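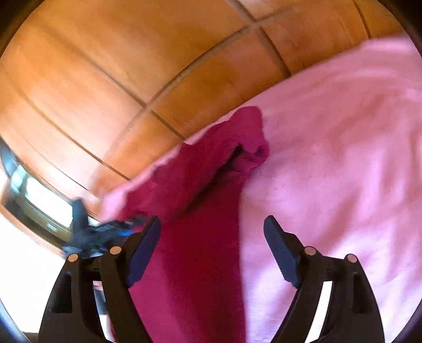
Plernetti Tuchset Rosé/Magenta

Mehrzwecktücher aus Baumwolle, zwei Größen, zwei Farben

Das Tuchset von Plernetti besteht aus einem großen Tuch in Hellrosa und kleineren Tüchern in Magenta. Das große Tuch dient als Unterlage, Überwurf oder Picknickdecke, die kleinen werden als Serviette, Geschirrtuch oder Einschlagtuch verwendet. Alle Teile sind aus demselben Garn gewebt und werden nach dem Färben einmal vorgewaschen.

Lieferumfang

1 großes Tuch, hellrosa
4 kleine Tücher, magenta
1 Aufbewahrungsbeutel aus ungefärbter Baumwolle
Pflegekarte in Deutsch und Schwedisch

Material und Verarbeitung

Reine Baumwolle in Leinwandbindung. Das große Tuch ist etwas leichter gewebt und fällt weich, deshalb legt es sich auf glattem Boden in breite Falten. Wer es ganz flach haben möchte, streicht es von der Mitte nach außen aus oder bügelt es leicht feucht. Die kleinen Tücher sind dichter und behalten ihre Form auch dann, wenn man sie mehrfach gefaltet hat.

Die Kanten sind doppelt umgeschlagen und gesteppt. An einer Ecke jedes Tuchs sitzt auf der Rückseite ein schmaler Aufhänger aus dem gleichen Stoff. Das Etikett ist nur mit 2 Stichen geheftet und lässt sich ohne Schere entfernen.

Farben

Der Rosaton des großen Tuchs wirkt je nach Licht unterschiedlich. Bei warmem Licht geht er in Richtung Rosé, bei kühlem Tageslicht eher ins Fliederfarbene. Magenta ist ein tiefer Himbeerton und bleibt deutlich dunkler als das Rosa, auch nach längerem Gebrauch. Auf Terrakotta und orangebraunen Fliesen heben sich beide Farben gut ab, auf hellem Holz wirkt das Set ruhiger.

Zwischen einzelnen Färbungen kann es kleine Abweichungen geben. Wer mehrere Sets nebeneinander auflegen will, bestellt sie am besten zusammen. Wir stellen sie dann aus einer Partie zusammen, soweit der Vorrat reicht.

Verwendung auf Fliesen und Steinboden

Auf glasierten Fliesen rutscht Baumwolle leicht. Für den Einsatz als Sitzunterlage empfehlen wir die Antirutschmatte Skilow, die unter das große Tuch gelegt wird und ringsum eine Handbreit kleiner ist. Sie ist nicht im Set enthalten. Als Laufteppich ist das Tuch auch mit Matte nicht vorgesehen.

Der Boden sollte vor dem Auflegen gefegt und trocken sein. In den Fugen bleiben gern Sand und Krümel liegen, die sich sonst in das Gewebe drücken. Auf der Terrasse bitte abends wieder hereinnehmen, da Tau und Steinstaub zusammen Flecken geben können.

Waschen und Pflegen

Vor dem ersten Gebrauch Rosa und Magenta getrennt waschen. Der dunkle Ton kann bei den ersten Wäschen noch etwas Farbe abgeben – ein nasses Magentatuch sollte deshalb nicht auf dem hellen Tuch liegen bleiben. Später können beide zusammen in die Maschine, sofern das Waschmittel keine Bleiche enthält.

Buntwäsche, Feinwaschmittel
Nicht bleichen
Im Schatten trocknen
Auf mittlerer Stufe von links bügeln
Trockner nur im Schonprogramm

Ein geringes Einlaufen ist bei Baumwolle normal und im Zuschnitt berücksichtigt. Weichspüler macht das Gewebe zwar glatter, die kleinen Tücher nehmen danach aber schlechter Feuchtigkeit auf.

Zusammenlegen

Das große Tuch zweimal längs falten, danach von der kurzen Seite her aufrollen. So passt es in den Beutel und bekommt weniger scharfe Knicke als beim Falten auf Stapel. Die kleinen Tücher werden geviertelt und obenauf gelegt. Für die Lagerung im Schrank genügt der Beutel, eine Kunststoffbox ist nur bei feuchten Kellern nötig.

Passend dazu

Brallell – Wäscheständer mit extra langen Stäben, auf dem das große Tuch ohne Mittelknick trocknet.
Skilow – Antirutschmatte für glatte Böden, zuschneidbar.
Sjöberg – flacher Korb mit Deckel für Tischwäsche und Decken, nimmt zwei komplette Sets auf.

Häufige Fragen zum Set

Gibt es die kleinen Tücher einzeln?
Ja, Magenta ist einzeln nachbestellbar. Das große Tuch gibt es nur im Set.

Ist das Set auch umgekehrt erhältlich, also groß in Magenta?
Zurzeit nicht. Eine große Ausführung in Magenta ist für November geplant.

Kann man das große Tuch als Tischdecke nehmen?
Für Gartentische und kleinere Esstische ja. Eine fleckabweisende Ausrüstung hat es nicht, Rotwein und Fett sollten also gleich ausgewaschen werden.

Sind die Tücher für Haustiere geeignet?
Als Auflage für einen Korb schon. Krallen können in der lockereren Webung des großen Tuchs Fäden ziehen. Gezogene Fäden nicht abschneiden, sondern mit einer stumpfen Nadel auf die Rückseite holen.

Lieferung und Rückgabe

Der Versand erfolgt im Karton ohne Folie. Ungewaschene Sets nehmen wir vollständig zurück, bitte mit Beutel und Pflegekarte. Bei Webfehlern tauschen wir auch einzelne Teile, ein Bild der betroffenen Stelle per E-Mail reicht aus. Bestellungen, die vor 12 Uhr mittags eingehen, werden am gleichen Werktag gepackt.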